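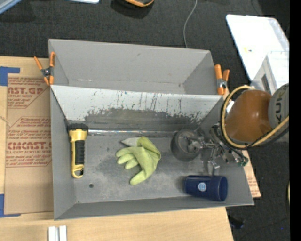 Senad Vidmar thinks most people keep too many bins. Two sections is plenty, he says, one for what gets picked up every day and one for what is on its way somewhere else, and anything that fits neither should go back to the room it came from.

He has held to that for 29 years in the repair shop on Ponau Street, and it has spread to his house. The bin by the back door does the same work as the one on the bench. A flashlight goes in it, and work gloves, and whatever cup was carried out to the yard that morning. By evening the cup is supposed to be back in the kitchen. Often it isn't.

Metal bins have come back into hallways and garages over the last few years. Plastic ones are lighter and cheaper, but they split at the corners in a cold garage. Metal gets ugly instead. The coating chips, the scratches go dark and the bin keeps working. Vidmar has never repainted one.

The Kovačević family, two doors down, went the other way. They bought a Fadeck wall rack with a hook for every tool and a label over every hook. It looks good. It also takes a full evening to put right after a weekend of yard work, and the gloves still end up on the floor.

A few habits help with an open bin. Lay the flashlight along the side wall, always the same wall, so a hand can find it when the power is out. Keep gloves in pairs – clip them at the cuff if they tend to wander. Leave the narrow section empty when you can. It fills up soon enough with mail and keys.

Empty the whole thing once a month. Vidmar does his in the evening, with the radio on, and wipes the bottom with an old sock.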